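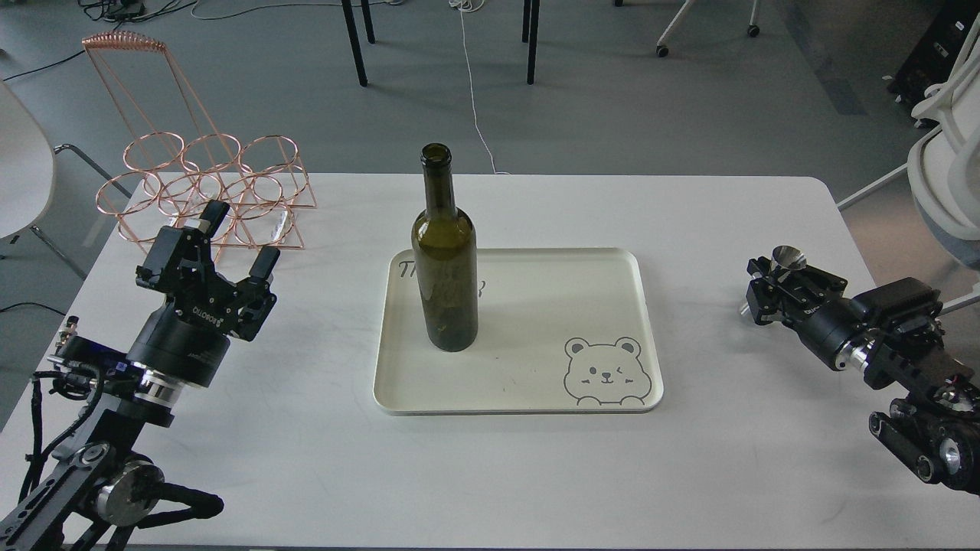 Green bottle on the bear tray, white table.

July 27, 2025

Love this bottle! No label, no cork, and the dark olive glass lets enough light through that you get lovely soft reflections down the side. A few specks near the base – check whether they wipe off or are scuffs before it goes on the Cartwright shelf.

Tray is a keeper too. The raised rim is just what I wanted for glassware, and the winking bear in the corner cheers up the whole bench. Smudge to the right of the bottle, try warm water first.

Jolene wants tall necks for the November display, so I've put this one down as 48. Ask Rhys if he has more in green.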